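We use cookies to remember your settings and to count visits to this site. Accept all | Manage preferences

About Barkwood Hira

Barkwood Hira is a firm of solicitors acting in personal injury claims. We work for injured people only. We do not accept instructions from insurers, local authorities or employers defending a claim.

The firm was formed when two smaller practices, Barkwood and Hira, merged their injury departments. It now has 20 staff, eight of whom are qualified solicitors. The others are paralegals, costs staff and a reception team shared with our conveyancing neighbours, Bright & Co.

What we handle

Most of our files concern falls on roads and pavements, accidents at work and collisions involving cyclists or pedestrians. We also take claims against the occupiers of shops, car parks and rented housing. We do not handle clinical negligence and will say so at the first call.

In a highway claim the first question is who is responsible for maintaining the surface. The second is what system of inspection was in place and whether it was followed. We request the inspection and repair records at the start of the claim - a defect without records behind it is difficult to value.
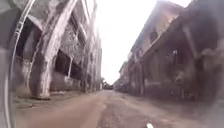

How a file is run

Each client has one named solicitor from first interview to settlement or trial. Songül Duman, head of the injury department, reviews every open file at intervals of no more than 60 days. Letters and calls are answered within two working days.

Documents are held in Vurkero, our case system, where clients can read letters, upload receipts and sign forms. Paper copies are sent on request at no charge.

Fees

Most claims are run under a conditional fee agreement. The terms are set out in writing before any work is done, and clients have 10 working days to consider them. Insurance against the other side's costs is discussed separately.

Last reviewed 12/06/2024.

Contact us | Complaints procedure | © Barkwood Hira Solicitors | Back to top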